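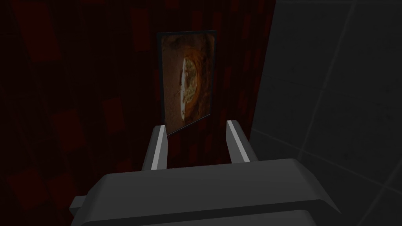

Framed panel against the dark red wall.

Wednesday, October 2, 2019

Okay, walnut ink, batch 5. I'm writing this up tonight while the pots are still soaking, because last time I waited a week and then couldn't read my own notes on how much iron went in. (The page had a big brown ring on it. Very fitting, zero help.)

Hulls first. These are from the Davgate trees, picked up off the ground when they were already going black and mushy. I had the frozen ones from June too, but those were green and immature and they gave me that weak tea color I complained about before, so they stay in the freezer until I think of something to do with them. Maybe a wash for the endpapers. Maybe the compost!

Weighed out 434 grams of hulls, nuts removed, stringy bits and all. Covered with rainwater, not measured, just enough to float everything with a finger's width on top. Then two days of soaking with the lid on, and then a long slow simmer. I kept it under a boil this time. With batch 4 I let it get away from me and the ink came out kind of gray and flat, and I still don't know if that was the heat or the old steel pot. I switched to the enamel pot for this one, so yes, I changed two things at once, and yes, I know. If anybody wants to run the old pot at low heat and settle it, please do.

Strained through the paint filter first and then through an old cotton pillowcase. The pillowcase is now a gorgeous color and I'm a little tempted to just quit ink and dye bedding. Reduced it down until a drop on scrap paper held its edge, let it cool, and stirred in the gum arabic.

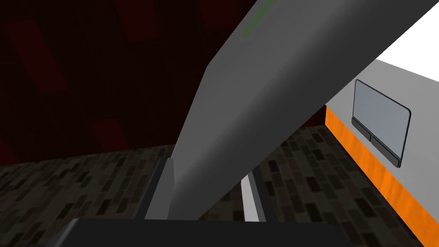 The gum is where I want to be more careful from now on. I've been pouring it in by eye and the last jar went shiny and tacky on the page, and it stuck to the facing sheet when I closed the book. For this jar I added a teaspoon, stirred, tested, added half a teaspoon more, tested again, and stopped there. It flows off a dip pen really nicely. Thick strokes pool a bit at the bottom but they don't feather, even on the cheap sketch pad. On the Grosholm laid paper it's just lovely — warm brown, a tiny bit red where it's thin, almost black where two strokes cross. I filled a whole sheet with loops and capital Rs when I should have been cleaning up.

Split the batch into jars:

Jar A, plain, clove in the bottom to keep the mold off.
Jar B, plain, no clove, goes in the fridge.
Jar C, with a pinch of iron sulfate. Went dark right away, much cooler brown. Smells like a wet penny.

I'm not putting Jar C anywhere near the Chisholm ledger repairs. Iron eats paper if you get it wrong and I'm not sure I've got it right. Scrap only, and please label anything you write with it.

Started the light test as well. 41 swatches, each one half covered with foil, taped up in the south window. That's every ink and dilution on the shelf, including the bought bottle from Distavier for comparison. I expect the thinnest washes to go first. The plan is to peek once a month and otherwise leave the foil alone (this is directed at me mostly, I pick at things).

Things I keep forgetting and am writing down so I'll stop: gloves before hulls, every single time, my thumbs are going to be brown until Thanksgiving. Rinse the pen nibs right after, walnut dries like varnish in the slit. Don't use the good funnel.

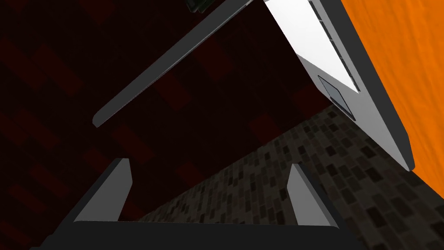 Note added in the margin, different pen: try vinegar in place of the clove, a splash per jar. My clove jar from last year grew fuzz anyway, and the vinegar one is still clean. Also your Jar C lid isn't on tight.

Fixed the lid. I'll do a Jar D with vinegar out of what's left in the pot, there's maybe enough for a small one. Worried it'll shift the color but that's easy to check against A. Need more pH strips, and more rainwater if it ever rains again. Pot's still on the back shelf with a plate over it, don't dump it.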